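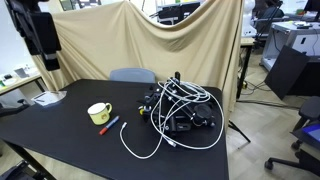

Support > Orders and Rewards > Ticket 434

Oltitz collagen powder won't dissolve, reward points missing

Opened November 25, 2022, by the customer

I have two problems with my Starkar order and I'd like them treated as two problems. The first is the Oltitz powder, which sits in clumps no matter what I do to it. The label says it "melts into any drink." I have tried the tall glass, the shaker that came in the box, and the cream-yellow mug with the white rim, the one with the little handle, and the mug was the worst. The second is my points. I had 2,838 before checkout and the page now shows zero, with no reward applied to the $47 I was charged.

What I tried before writing in:

Cold water, one level scoop. Clumps on top, grit at the bottom.

Warm water, one level scoop. Fewer clumps, more grit. Smelled like a vitamin bottle.

Powder first, then water. Stuck to the bottom in a disk.

Water first, then powder. Floated.

Logged out and back in for the points. Cleared the browser. Tried the phone app. Zero in all three.

Reply from Starkar support

Thanks for reaching out! Collagen can take a moment to blend. Please try a hand frother and let us know how you feel after one full tub. Most customers notice a healthy glow. Your points may take a while to refresh.

Customer

I didn't ask about a glow. I would also need to get the stuff down first. If a frother is required, the label should say so, because "any drink" and "any drink plus a gadget" are different claims. I borrowed one anyway. It broke up the big lumps and left small ones.

On the points: refresh from what? They were there, I pressed the Use Points button, the page reloaded, and they were gone. The total did not change. I have the order email and it has no discount line on it.

Reply from Starkar support

We're sorry for the trouble. Could you send the lot code from the bottom of the tub? Also, was the order shipped from Flosville or from our partner Teshome?

Customer

Lot code sent through the form. The shipping label says Teshome. I don't see why that should matter to a powder, but go ahead.

Reply from Starkar support

Orders filled by Teshome use a separate checkout, and points can be taken off there without the reward being added. We have passed this to the rewards team. For the powder, we can offer a replacement from Flosville.

Customer

So the button is broken for those orders and you still show it. Please put that on the help page -- I looked, and it says points work on everything in the store.

I'll take the replacement, same flavor, but I'm keeping the first tub until I can test them side by side. If both clump, I want a refund and not a third tub. Please also take me off the autoship. I didn't pick it, and my account has me down for another tub in December.

Status

Points: returned, all 2,838. Checked twice.

Autoship: canceled. Confirmation email received.

Replacement: shipped, not here yet.

Use Points button: still on the page. I tried it with a Teshome item in the cart, and it gave me a 5 percent banner and no change in the total. I backed out before paying.

Powder: open. Leave the ticket open too, please. The last one I had with you was closed as "solved" while I was still typing.

Contact Starkar Support | Copyright 2022 Starkar | Back to top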